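What Lives Inside a Computer?

Hello again, curious people! Last time we followed a letter all the way from a postbox in Dullville to somebody's doormat, and lots of you wrote in to ask what we would be poking our noses into next. Well, one of you (thank you, Paulík Primary, Class Four) wanted to know what is inside the big box that sits under a desk and hums. What a good question! So off we went to the Trirusow workshop, where desktop computers are put together, and Maribel Lozano very kindly let us look at everything and ask far too many questions.

The big box is called the case. Its job is to hold all the parts safely and to keep fingers, crumbs and cats out of them. Take off the side and there, spread out flat, is a large board with tiny lines running all over it. It is called the motherboard, and every other part of the computer plugs into it in one way or another. It may well be green, although they come in black and blue and other colours too.

Now, have a good look at those lines. They are called traces, and they are very thin paths of metal. Electricity travels along them from one part to the next, a bit like people walking along the pavements of a town. If you think of the motherboard as a town, then the little parts dotted all over it are the houses and shops, and the traces are the streets between them. There is even a sort of town hall, a square place called the socket. The processor sits there, and the processor is the part that does the sums. It does an enormous number of them, all day long, and never once asks for a biscuit.

Near the socket you will usually find some long, thin slots. Those four black ones along the top of the green board are for memory, and they are empty, so it is easy to see their shape.
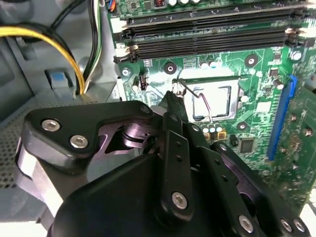 What is memory for?

Imagine you are doing your homework at the kitchen table. You take out your pencil case, your book and perhaps a ruler, and you spread them out where you can reach them. When you have finished, everything goes back in your bag and the table is clear again. Computer memory is rather like that table. It holds the things the computer is using right now, and when you switch the computer off, the table is cleared.

Memory comes on a narrow little board called a module, and it slides into the slot on its long edge. At the ends of each slot there are clips, which hold the module still once it is in. Maribel told us that she has fitted 2,444 of them (she keeps a tally in a notebook with a Drelteck sticker on the front!) and that she still likes the small click they make.

A place for every part

Something we hadn't thought about at all before our visit was where you put things while you are building. Computer parts are small and some of them are delicate, and you can't just leave them in a heap. So workshops like to have holders, and a holder made for a particular job is called a fixture. You might have something similar at home, such as a cutlery tray, or a paintbox with a little square for each colour.

The light grey board at the workshop has square pockets with raised walls, and they aren't all alike, for one is wider than another. It stands in front of a panel made of long bars of aluminium.

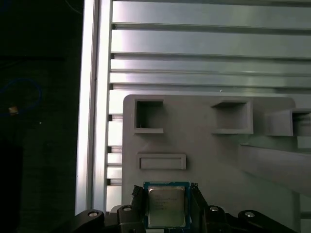
Aluminium is a lovely metal for building with, as it is light to carry but still strong. To make a bar, you warm a lump of it and push it through a hole cut in just the right shape, in much the same way as you squeeze icing through a nozzle. Whatever shape the hole is, the bar comes out with that shape all the way along! If the hole is cut so as to leave a groove, you can slide nuts and bolts into the groove later on, and fasten things wherever you fancy.

Try it yourself

You can make your own fixture with a shoebox lid, some card and a bit of glue. Choose five small things you use often, perhaps a rubber, a sharpener and a few paper clips. Draw round each one on the lid, then glue strips of card along your lines to make the walls. Leave a little extra room, or you will never get the sharpener out again. We made ours far too tight the first time and had to start over.

And one important thing before you go: please don't open a computer at home on your own. Ask a grown-up, and make sure it is switched off and unplugged first. If your school has an old one that no longer works, your teacher may be able to show you the inside of it, and then you can go looking for the memory slots yourselves.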